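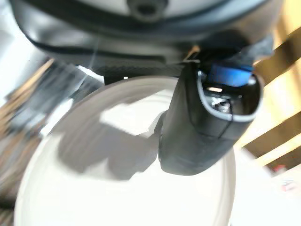
Nendow Music Development Programme
Interim progress report to the Fendby Fund
Reporting period: April to November
Prepared by Lanying Ren, Programme Manager

1. Purpose of this report

This report sets out progress under the second year of the grant awarded to Nendow for the support of early-career songwriters and singers. It covers recording, live work, mentoring, spending and risks, and it asks the Fund to agree one change to the remaining plan. The financial return has been sent separately and should be read alongside section 6.

2. Overview

The programme has met most of the aims agreed for the period. The two lead artists, Anqi Shen and Zhiqiang Ye, have both finished recording. Anqi Shen's first EP was released in September. Zhiqiang Ye's album is recorded but not yet mixed in full, and its release has been moved from November to the spring. The regional showcase evenings went ahead as planned, apart from the July date, which was moved to a smaller room after the original venue closed for roof repairs.

Mentoring started six weeks later than intended. The delay arose from the time needed to agree terms with mentors, several of whom were touring over the summer. All of the sessions promised for the period have now taken place, but they were held closer together than either the mentors or the artists would have liked.

3. Recording

Recording was carried out at Bolard Studios under the agreement approved by the Fund last year. Chunhua Xu produced both projects and also engineered the vocal sessions for the EP.

Anqi Shen's EP contains five songs, four of them new. The fifth, "Yuan", was written during the first year of the programme and was recorded again with a string quartet. The artist had been unhappy with the earlier version, in which the vocal had been taken at too slow a tempo, and the new arrangement was paid for from the contingency line with the Fund's agreement. The EP was issued digitally and as a short run of 700 vinyl copies. By the close of the period 546 of these had been sold, mostly at live dates and through the artist's own mailing list. The remainder are being held for the spring concerts and will not be offered to shops.

Zhiqiang Ye's album took longer. The original plan allowed for two blocks of studio time, in May and August. The first block was used as intended and produced basic tracks for most of the songs. The artist then had a throat infection and was advised not to sing for several weeks, so the August block was used for keyboards, percussion and backing vocals. The lead vocals were recorded in October. Bolard Studios moved the dates without charge, for which we are grateful. Three songs have been mixed and approved. The others are with the mixing engineer, and one of them, a duet, still needs the written consent of the guest singer's publisher.

We have learned from this that a single artist should not be booked into fixed studio blocks without some reserve days. Future agreements will include them.

4. Live performance

The showcase evenings are the part of the programme most visible to the public. Total attendance for the period was 1417, counted from tickets scanned at the door. This is above the figure in the grant agreement. It should be noted that the opening night, at which both lead artists performed with a full band, accounted for a large share of the total, and that the two midsummer evenings were thinly attended.

Audience comments were collected on paper cards at the exit. Most were favourable about the performances. The complaints that came up repeatedly concerned the length of the interval and the difficulty of hearing spoken introductions from the back of the hall. The interval was shortened from the September evening onwards. The sound in the hall is a harder matter, as the house system belongs to the venue, but the venue has allowed us to place a second pair of speakers halfway down the room and this will be tried at the next date.

Anqi Shen also gave four support performances for touring artists outside the programme. These were arranged by her own agent and no grant money was used, although the programme lent her a keyboard and stand. Her agent has told us that a further run of support dates is under discussion for the new year. If confirmed, these may clash with the February showcase, and we would then ask another of the supported artists to lead that evening.

All performers at the showcase evenings were paid at or above the agreed rate, including those appearing in the short opening slots.

5. Mentoring and workshops

Each of the supported artists has been paired with a working musician or music professional. Sessions have covered songwriting, vocal health, contracts, stage work and the registration of songs. The contracts session was the most requested and was repeated in October for those who had missed it. Several artists arrived with agreements they had already signed and did not fully understand. We did not offer legal advice, but we did direct two of them to a solicitor who works with musicians at a reduced fee.

Lihua Deng joined the programme in June as Mentoring Coordinator. She has since introduced a short written record of each session, kept by the artist and shared with the mentor, so that the following session can begin from what was agreed. Completion of these records has been patchy. Some artists write at length and others leave the form blank. Lihua Deng is now taking a few minutes at the end of each session to fill it in with them.

The vocal health workshop was brought forward following Zhiqiang Ye's illness and was open to all the artists. It was led by a singing teacher with experience of rehabilitation after illness. A second workshop will be held before the spring concerts.

6. Finance

Spending to date is slightly below the agreed profile. The main reasons are the later start to mentoring and the later mixing of the album, the costs of which will fall in the next period. Venue hire was higher than budgeted on account of the move in July, when the original deposit was not returned in time to be used against the new booking. The deposit has since been received in full.

Income from EP sales is paid to the artist after the manufacturing cost has been recovered, in line with the grant agreement. The manufacturing cost was recovered in October and the first payment to the artist has been made.

7. Risks

The release of the album depends on the publisher's consent for the duet. A reply has been promised but has not been received. Should consent be refused, the song will be left off and the running order changed, which would not affect the release date provided that the decision is known before mastering.

The second risk concerns staffing. Chunhua Xu has been offered work abroad for part of the spring and may not be available for the final concerts, where she was to oversee the sound. A replacement has been approached.

The venue for the showcase evenings has given notice of a rise in its hire charge from April. The present grant is not affected, but any further series would be.

8. Request to the Fund

We ask the Fund to approve the movement of the album release from November to the spring, together with the carrying forward of the mixing, mastering and publicity costs linked to it. No additional money is sought. The publicity plan has been redrawn so that the release falls in the same month as the first spring concert, and a revised version is attached to the financial return.

9. Work planned for the next period

Mixing of the album will be completed in January and mastering will follow. The February showcase will be confirmed once the support dates are known. Mentoring will continue monthly, and applications for the next group of artists will open in March, with guidance notes revised to make clear that singers who do not write their own material are eligible. Several enquiries in the last round showed that this had not been understood.

Questions on this report may be addressed to Lanying Ren at the Nendow office. The final report will be submitted within eight weeks of the last spring concert.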